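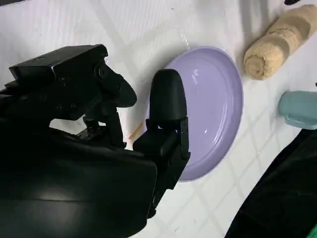
Set a Play Table for Pretend Supper in 15 Minutes

I love a pretend supper! Give a toddler one plate and one thing to put on it and you have a game that can run right up to real supper. We play it most afternoons in March, when it's too muddy to go out, and our setup has gotten very simple.

What you need

A white or plain table that wipes clean
One plastic plate with a raised rim (purple is the favorite at our house)
A plastic mug
Play food, big enough for small hands
A hand towel

Step 1. Lay the plate first

Wipe the table, then put the plate near the middle, where it can be reached from every side. The mug goes up and to one side with the handle turned out – ours gets grabbed by the rim otherwise.

Step 2. Serve one food at a time

Start with corn. A cob is long, so it has to be laid across the plate on a slant, and that takes real concentration when you're two. Keep anything round or bulky, like a pumpkin, off to the side for the second course.

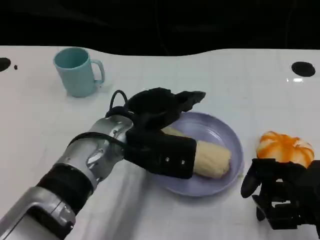
Step 3. Invite a guest

Every supper is better with company! Sit a soft toy at the far side of the table and let your child decide who gets served first. Leave some open space around the plate so there's room to pass things.

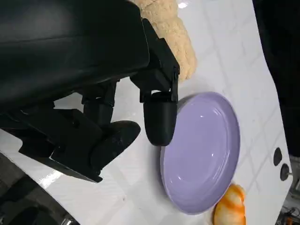 Step 4. Finish with the towel roll

Fold a small towel in half the long way, roll it up from one short end, and press it with your palm for a count of 21. Don't fuss over making it neat. 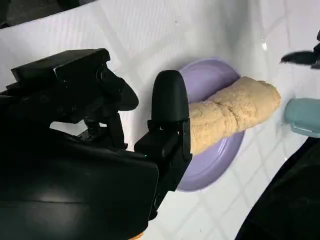 Rolled towels are my favorite free toy. They can be a loaf of bread, a burrito or a very large sausage, and they go in the wash afterward. If yours sticks out past the rim like this one, leave it, or fold the towel narrower before you roll. A crease across the middle is fine too – we call that the place to slice! Allow another 30 minutes for seconds.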